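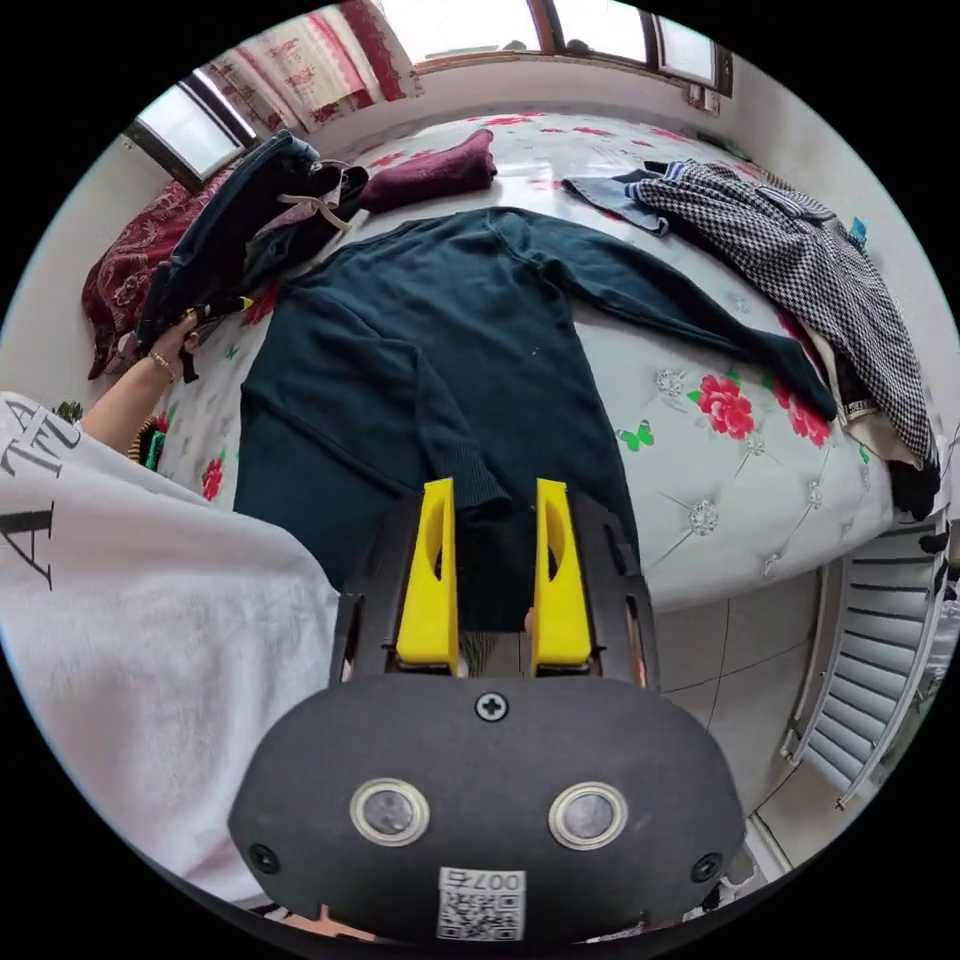 Clothing work with the hand-held gripper: the fingers over the cuff of a teal sweater.

About Us

Home | About | Software | People | Careers | Contact

25/02/2022
By Yoon-hee Ra

Tilgate Callow is a software company. We write the programs that allow a robot arm to see soft objects, decide where to take hold of them and carry out the movement. Our customers build or operate the arms themselves; we supply the part that does the thinking.

The company was formed when two small teams, Tilgate and Callow, agreed to share an office in Prumton. Tilgate had worked on motion planning for warehouse arms. Callow came from camera software. The two groups joined formally in July of the following year, and 33 people now work here.

Our main product, Shen, is a set of tools covering perception, planning and control. The perception module finds edges, cuffs, collars and seams in cloth, including cloth that lies among other garments. The planner proposes a grasp and a path for the arm. The controller adjusts the grip as the fingers close. Each module may be licensed alone, and several customers use only the planner.

Shen learns from demonstrations carried out by people with hand-held grippers, in ordinary rooms and on ordinary belongings. A bed with a patterned cover is a harder test than a plain bench, and we believe that software intended for homes should be trained and measured in them. The present library holds 2,083 demonstrations, of which 807 concern clothing. A further 600 are kept apart for testing and are never used in training.

Much of our effort goes into tooling. Engineers can replay any demonstration beside the planner's own proposal, mark the point at which the two differ and send the case back for review. Customers receive the same replay tool that we use ourselves — there is no separate edition.

Releases of Shen are issued twice a year, with written notes on known faults. Enquiries about licences, student placements and visits to the Prumton office should be made through the Contact page.

Shares: 33 | Comments: 0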